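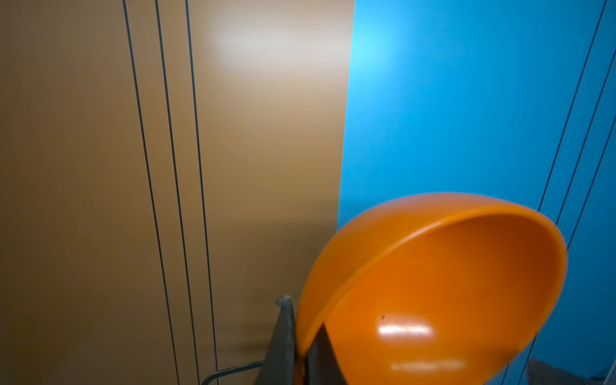 Orange plastic bowl with smooth inside.

Plaro Compost Starter, by Humus

Plaro is a dry starter for kitchen compost. You sprinkle it over your vegetable peels, coffee grounds and egg shells, close the bin, and the material begins to break down without the sour smell that many people know from their first try. We make it from wheat bran, molasses and dried cultures, and we mix it in our small workshop in Pascu.

How to use it
Collect your scraps during the day in any bowl you have in the kitchen. In the evening, cut the large pieces, put everything in the bin and press it down with your hand or with a plate. Add one spoon of Plaro for each layer of 3 cm. Close the lid well – air is the most common reason for mold. When the bin is full, leave it closed for 24 days, then bury the content in the garden or mix it with old soil in a big pot.

What you can put in
Fruit and vegetable peels, cooked rice, bread, tea leaves, coffee grounds with the paper filter, wilted flowers. Small quantities of cheese are also fine. Please do not add liquid soup, oil or big bones.

Pack sizes
Small bag, enough for 40 layers
Large bag, enough for 91 layers
Both bags have a zipper. Keep them in a dry cupboard and away from the stove.

Questions we receive often
My starter has a sweet smell, is it normal? Yes, this comes from the molasses.
I see white threads on top of the scraps. White is good, you can continue. If the threads are green or black, add two more spoons and check that the lid closes.
Can I use it in an outdoor heap? You can, but the bran gets wet very fast in the rain. For heaps we recommend our other product, Dustuvov, which comes in pellets.

Orders from one bag. We ship in paper boxes, and in June we close the workshop for one week, so the orders from this time leave a little later. For larger quantities please write to Paraschiva Ardeleanu with your address and the number of bags.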